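Looking after canvas bags
Household tips from Ylva Bråten, Fotham

A canvas tote will last for years if you empty it properly. Turn it upside down over the sink and run a finger along the inside seams, where crumbs and grit collect. Brush the outside with a dry clothes brush before you use any water.

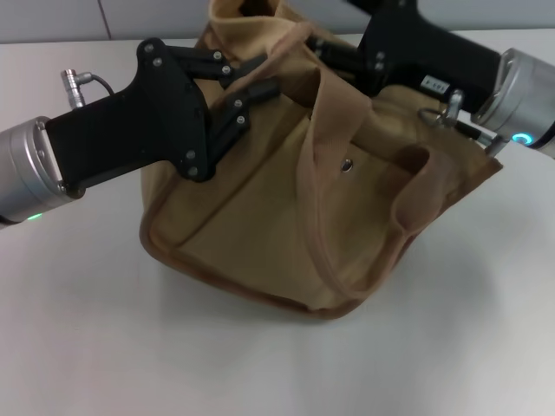

Marks come off best with cool water and a little plain soap. Work from the edge of the mark inwards and go easy on any coloured piping, as the dye can run into lighter cloth. Rinse the cloth, wipe again, then let the bag dry on its base with the top open.

Straps need a look too. Tug each one where it is sewn on - if a stitch gives, mend it that day with strong thread.

Do the cleaning on a plain, pale surface under a good light. Stains show up better there, and so does loose thread.

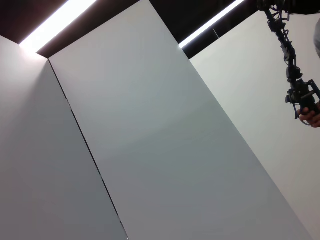 Can a canvas bag go in the washing machine?

Check the label first. Many will stand a cool wash, but they may shrink and the trim may fade. Close any snaps, turn the bag inside out and keep it out of the tumble dryer.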